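Trundine Evening Walks: Your Questions

Hi, and welcome! Whether you've been walking for years or just bought your first decent sneakers, we'd love to have you along.
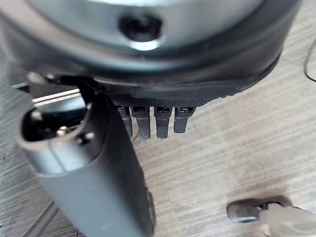
Do I have to sign up?
Nope, just come to the Cuadros parking lot by 6 pm and look for Henrike Reinholz (she'll wave at you, probably a lot).

How far do you go?
The usual loop is 2 miles, with plenty of stopping to chat.

Can I bring my dog?
Please do - leashed, and friendly with strollers.

What if it rains?
We walk in drizzle. If there's thunder, Peiyu Jin texts everyone by five.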